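Kaltport Laundry Room Reopens Thursday With New Machines

The shared laundry room at the Suvby apartments in Kaltport reopens Thursday at 7 a.m. Three front-loading washers replace the top-loading units taken out in September. Stilora supplied and connected the machines under a contract that also covers two years of service.

Each washer runs on a separate drain line. The old units shared one line, and it backed up when more than one machine emptied at the same time. The floor drain was also cleaned and its cover replaced.

The room serves 236 apartments. Bookings are limited to two loads per household per day, and the last wash must start by 9 p.m. Building manager Nima Farahani said the limit will be reviewed after the first month.

Residents should bring laundry in a basket with open sides and set it on the floor in front of the washer door. Bags left on top of the machines will be moved to the office. Reds should be washed apart from whites on the first few cycles.

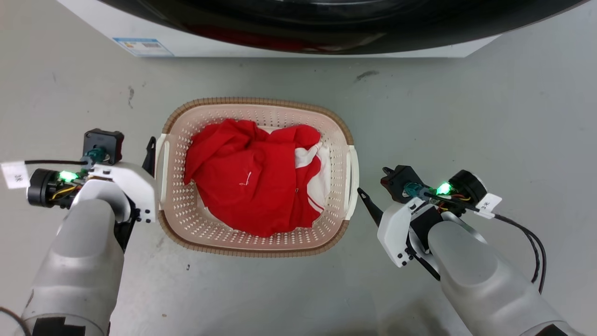
Booking and Contact

Time slots can be reserved on the sheet by the door or at the Suvby office, extension 1780.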